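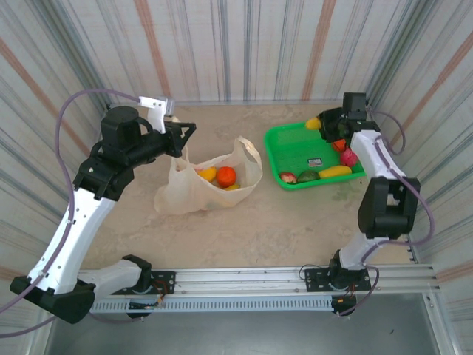
Two arms, one shopping bag, one green tray and plenty of fruit.

Hi again, robot fans! Last time I promised I'd tell you about the day a robot dropped the shopping, so grab a snack (an apple would suit) and let's get into it.

I work at a place called Holtedside, where we teach a pair of robot arms to do jobs you probably do at home without thinking. Our two arms have names. The left one is Ikine and the right one is Vinora. Their favourite job, or at least the one I give them most often, is moving fruit and veg between a tray and a bag. I call the whole game Rozīte. It has 9 steps, and it can go wrong at every single one of them!

Why is a bag so hard? Think about a wooden block. You pick it up, turn it over, put it down, and it's still the same shape. Now think about a plastic shopping bag. It slumps. It crinkles. The handles flop wherever they like. You could put one down 100 times and it would never land quite the same way twice. Your brain is brilliant at coping with that, but a robot has to work it out afresh every time it looks.

So, the day of the big drop. It was a morning in January and I was feeling very pleased with myself, because the arms had been going along nicely. Ikine took hold of a bag handle and started to lift. The program said "handle held, carry on". Up went the bag, up a bit more, and then — flump! The handle slid out, the bag tipped sideways and the fruit went for a wander. One lemon rolled right off the table and under my chair.

Nothing was broken and nobody was hurt, but I hit the stop button anyway. That's my rule. When a robot does something I didn't expect, everything stops first and I do my wondering second.
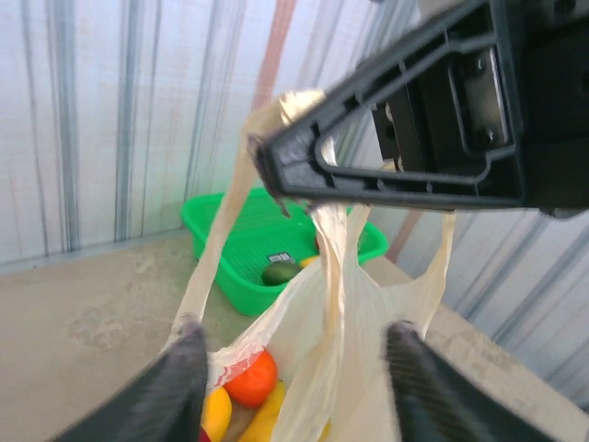 WHAT WENT WRONG?

Look how thin and wrinkly that plastic is, and how one handle loops up over the black bracket while the other just dangles. Thin, see-through stuff is tricky for a camera. Light goes partly through it, and you can spot fruit and floor and all sorts of things behind it. A person thinks "oh, that's the handle in front". A computer can easily muddle up the front and the back.

Being a detective, I made a list of suspects.

Suspect number one was the camera. Had the robot seen the handle in the wrong spot? I went back through the recording and it had been out by a tiny bit, less than the width of your little finger. Not great, but that shouldn't have dropped the bag all by itself.

Suspect number two was the grip. Robot fingers don't feel things the way yours do. Pinch a bit of plastic bag right now (ask a grown-up for one, and never put it near your face or over your head). Can you feel it start to slip? Your skin notices straight away and you squeeze harder without deciding to. Ikine only knew how far its fingers had closed. A thin slippery handle and no handle at all felt nearly the same!

Suspect number three was me. I'd told the robot to check its grip once, at the very start of the lift, and never again. When the weight of the fruit came on, it had already stopped checking. Guilty!

HOW I FIXED IT

I made 3 changes. First, the arm now lifts the bag just a little, waits, and takes another look. If the handle isn't where it should be, down it goes again, gently. Second, I slowed the lift, which made it very boring to watch. Third, both arms now stop if either one loses its hold, so Vinora doesn't go reaching about while there's a mess under her gripper.

Then I tested it. My goal is 1,000 lifts, and no, I haven't finished yet. It still fumbles now and then, but these days it usually notices and has another go before anything falls.

TRY IT AT HOME

Put some oranges in a cloth bag. Put on your thickest winter mittens, close your eyes, and try to pick the bag up by one handle, using only your thumb and one finger. Do it over a rug, please, and count how many goes it takes. Then try with your eyes open and see which helps more, seeing or feeling.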